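The Shell Game

Every repair begins with a screw that rolls under something. At the Mestosora workshop they have at least given it somewhere bright to roll: the benches are yellow, a yellow so cheerful that it feels like a comment on your mood. Most of what gets sorted on them is black plastic, and black plastic on yellow can be found again after lunch.
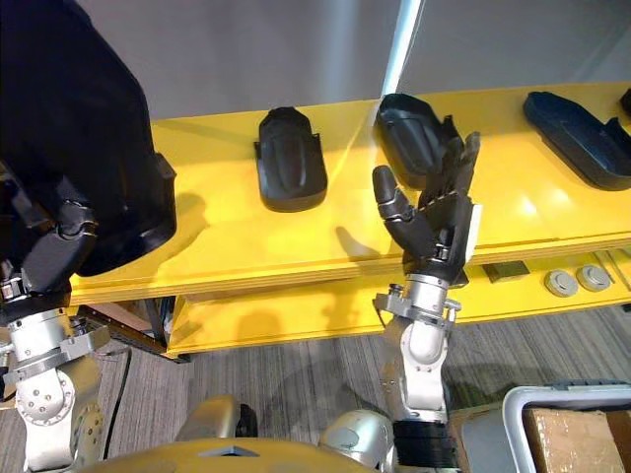
Black shells on the yellow bench, with more bits on the shelf below.

Raimo Manninen runs the sorting days and has strong views on casings. Glue is for envelopes. A tab should click, and if it doesn't click you have the wrong half, or the right half upside down, a mistake I made twice before coffee.

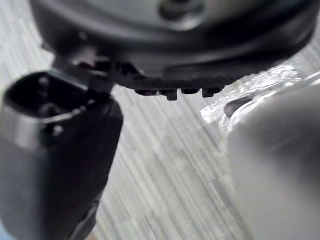
Tabs are where plastic things go to die. Manninen keeps a drawer of broken ones, labelled Huttunen after a supplier he has yet to forgive. They are dull little objects, short and square, set in a row like teeth with narrow gaps between them, and when one snaps the whole cover rattles for the rest of its life. The drawer held 547 at the last count, in September, and it sticks.

My own job was wiping. Each shell gets a soft cloth, a look along the rim and a place in the tray, and a tray takes 70 if you're neat. I'm not neat.
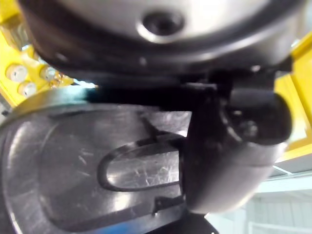
By mid-afternoon I had filled one tray and lost the cloth, which was in my pocket. The finished trays go up on the Altik racks, and the rejects go in a crate with no name at all. 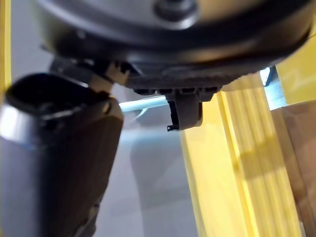 Aatos Vuorinen thinks the whole business would be quicker if people stopped forcing things — he has been saying so for years, he told me, and has 200 cracked covers to show for it. He then passed me another shell and watched my thumbs very closely.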